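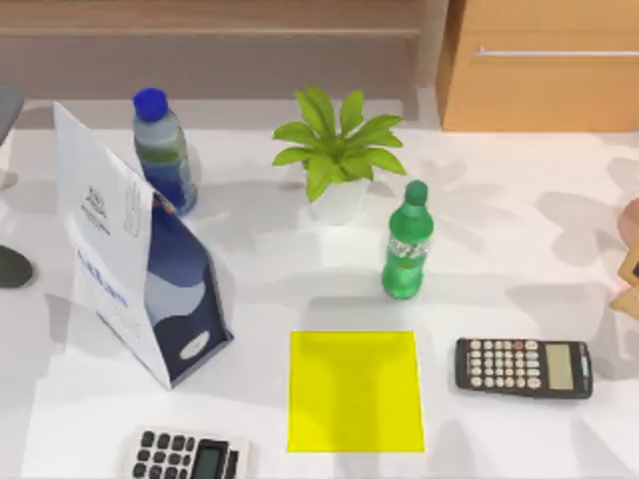
Media & Transparency | Grant Updates

January 27, 2020 – by Nga Lưu

Hi Boris, quick one on where we are with the disclosure tracker, as promised when Cevum signed off on the second half of the money.

We've now logged 1,528 guest appearances on the Sonham morning shows, and 1,097 of them have been checked against lobbying registers and board lists. Checking is slower than I told you it would be – sorry! Necati found that two of the registers spell the same names differently, so he went back and redid his whole first batch by hand.

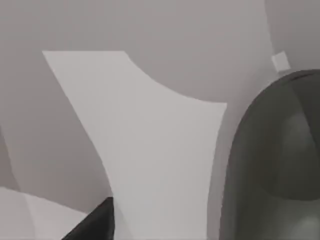 Sonham Broadcast Ethics Desk

Six producers have agreed to talk to us on background (I was hoping for more, but one station's lawyers got nervous). Anahera is doing those interviews and her notes are great, very frank about how little gets asked before a guest goes on air.

Money is fine. We're a bit under on travel and a bit over on transcription, and I'd like to move the difference across if you're OK with it.

Still open: whether unpaid advisory roles count as a conflict. Melquiades says yes, I go back and forth. Draft wording is coming to you before the next call.

Comments (6) | Shares: 100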